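4. Surface grain and the perception of worktops

4.1 Background

The worktops considered in this section belong to the second phase of the Domlow housing survey, which recorded the fittings of kitchens and shared utility rooms on an estate first let in 1935. The original surfaces were of scrubbed softwood, fixed to brick piers and finished with no more than a yearly coat of oil. Most were replaced after the war with painted board, and later with moulded tops supplied in standard lengths. Few of the first surfaces survive in place, and those that do have been planed down so often that their thickness is no guide to their age.

Tenants' accounts gathered in July suggest that the look of a worktop matters to its users well beyond its cost. Plain pale tops were described as clean but "cold", and dark tops as smart but hard to keep. Tops made up of mixed strips drew the widest range of remarks. Some tenants thought them restful, while others found that crumbs and small spills were easily lost among the changes of colour. The second group were more likely to cook daily, although the difference was small and should be read with care.

4.2 Strip width and colour contrast

Earlier work at Bronia treated strip width as the main factor in whether a surface is judged to be "busy". Our returns support this only in part. Where the strips were close to one another in tone, width had little effect on the scores. Where single dark strips were set among pale ones, the same width could be scored as busy or as calm, depending on how far apart the dark strips lay. The Mahuika samples, which were cut from a single species and sorted by shade before gluing, gave the most even scores - a result that held across all 18 households. 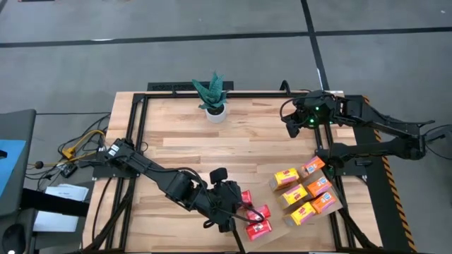
Figure 8. Worktop of butcher-block strips in mixed tones.

Colour names proved a further difficulty. Tenants used "brown" for almost any wooden surface, and the printed shade card issued with the Irnader questionnaire offered only four choices, none of which allowed for a mixed top. We therefore recorded the palest and the darkest tone separately. For a top such as that in Figure 8, where the strips run from cream through tan to a reddish brown, a single entry would have hidden the contrast that respondents were being asked to judge. The few darker strips among the pale ones would also have been given undue weight under the older method, which took the darkest tone as typical of the whole. Returns made on that basis before 2000 have been left out of the comparison, and those in which the two entries were plainly reversed were corrected by hand.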